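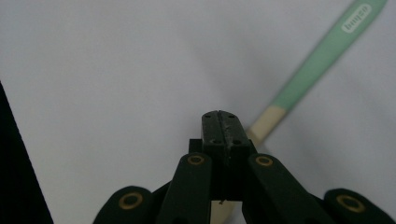 Roswitha Voß

Rivadeneira - small bathroom things, handles mostly

README, last touched 2023-08-05

What is in the folder: 462 pictures of the sort of item that lives in a mug by the sink. Long thin handles, pale plastic, plain light backgrounds. The first one has a mint green handle that changes to cream partway down, with a small white oval label. I read the label as "bingzo" but would not swear to it, so the brand column says "unsure".

I was told this set would settle how to sort toothbrushes from other utensils. I doubt it. With only the handle to go on, the mint one is most likely a toothbrush, and "most likely" is as far as I will go. Octavio Farías wanted a firm label on every row. 70 rows still have none and I have left them blank on purpose.

Columns

file - name of the picture
item - best guess, or blank
colours - in plain words, main colour first
brand - only if the lettering can be read
checked_by - initials, 2 people where we could manage it

Known problems

Colour names are a mess. Domingo Cáceres writes "beige" where I write "cream", and we never agreed. Search for both.

Please don't use this to claim anything about what people buy - the items came from two households.

Corrections to Javiera Palma, with the file name.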